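Ticket: Long handbook stops printing partway on Ogilvie floor printer
Status: Solved (waiting for confirmation)
Priority: Normal
Opened by: Bogdan Baran, Punau office
Product: Drakance Print Server, with Ogilvie network printer
Category: Spooling / large jobs

Bogdan Baran wrote:

Good morning,

I write about a problem which we have since the beginning of July. We prepare our training handbook in Skillier and export it as one PDF. The handbook has 138 pages. When I send it to the Ogilvie on the second floor, the printer starts normally, prints the first chapters, and then it stops. There is no paper jam. The display says "Ready", as if the job is finished. In the Drakance queue the job also disappears, without any error.

Short documents print correctly. Letters, invoices, the lunch menu, all is fine. My colleagues did not notice anything, but they don't print long files.

What I tried already:

– Restarted the printer. No change.
– Restarted my computer. No change.
– Opened the PDF in another reader. It stops on the same page.
– Exported the handbook again from Skillier. Same page again.
– Printed only the second half of the handbook. This worked, all pages came out.

The last one confuses me. If the file was damaged, I think the second half should not print. So I believe the file is good and something between my computer and the printer gives up.

Please tell me which logs you need. I have administrator rights on the print server but I don't want to change something without asking first.

Kind regards,
Bogdan

Drakance Support wrote:

Hello Bogdan,

Thanks for the clear report. Please send us the following:

Server version, from the About page
Free space on the drive that holds the spool folder
The spool log from the time of a failed job, with logging set to Detailed
Whether the job was sent duplex or single-sided

Please don't clear the spool folder yet.

Bogdan Baran wrote:

Hello,

The version is the newest one that the update page offers me, it says "no updates available". The drive has plenty of free space, so I don't think it is full. The job was duplex, but I tried also single-sided and it stops at the same place in the text.

I switched the logging to Detailed and sent the job again at 10:40. The interesting lines are, I think, these:

10:40 job accepted, user bbaran, queue OGILVIE-2F
10:41 rendering started
10:44 temp limit reached, closing output
10:44 job passed to device
10:52 device reports complete
10:52 job removed

I see the words "temp limit reached" but I did not find any setting with this name. I looked in Queue, in Device and in Storage.

One more detail, maybe important. In spring the same handbook printed without problem. It was a bit shorter then and it had almost no pictures. In June we added many illustrations, and the PDF became much bigger.

Drakance Support wrote:

Hi Bogdan,

That line is what we needed. The server turns every page into a raster before it goes to the printer, and it has a ceiling for the temporary files of one job. By default the ceiling is 800 MB. When a job goes over it, the output is closed and whatever has been rendered is passed on. It should raise an error for the user and it doesn't. I have reported that to the developers.

The setting is hidden unless you turn on "Show expert options" at the bottom of the Storage page. Look for "Per-job temporary limit".

Before you raise it, could you tell me which export settings you use in Skillier? A screenshot isn't needed.

Bogdan Baran wrote:

I found the expert options, thank you. I would never look at the bottom of that page.
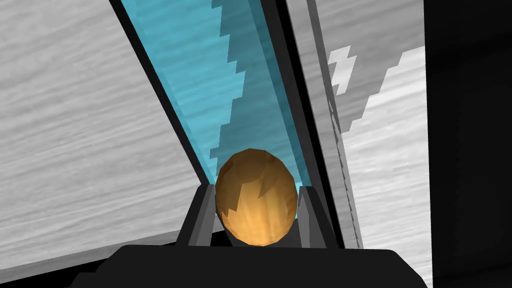
Illustration, chapter 9: egg-shaped object held between two gripper fingers (computer rendering)

Text of the page: "Write down your observations in your own words before you open the answer sheet. Compare them with your partner. If you do not agree, keep both versions in the notebook."

In the export settings I have "Image quality: Maximum" and "Flatten transparency: Off". I did not choose these, they were so from the beginning. Should I change them?

Drakance Support wrote:

Yes, please turn on "Flatten transparency" and set the image quality to High. Maximum is meant for offset printing and you will not see a difference on an office printer. Then set the per-job limit to double the current value, restart the spool service and send the whole handbook once more.

Bogdan Baran wrote:

I did the steps in this order:

1. Changed the export settings in Skillier and made a new PDF.
2. Changed the temporary limit on the server.
3. Restarted the spool service at 14:15 – first I waited until the queue was empty.
4. Sent the complete handbook, duplex.

All 138 pages are printed. I checked the page numbers and nothing is missing. The log has no line about the temp limit. The rendering was also faster than before.

I will print a second copy tomorrow from the computer of a colleague, to be sure that it is not only my account. Please leave the ticket open until then.

One question: will the new limit stay after the next update of the server, or must I set it again?

Drakance Support wrote:

It stays. Updates keep everything on the Storage page, including the expert options. I'm setting the ticket to Solved (waiting for confirmation). It remains open for replies, so just write here after your second print.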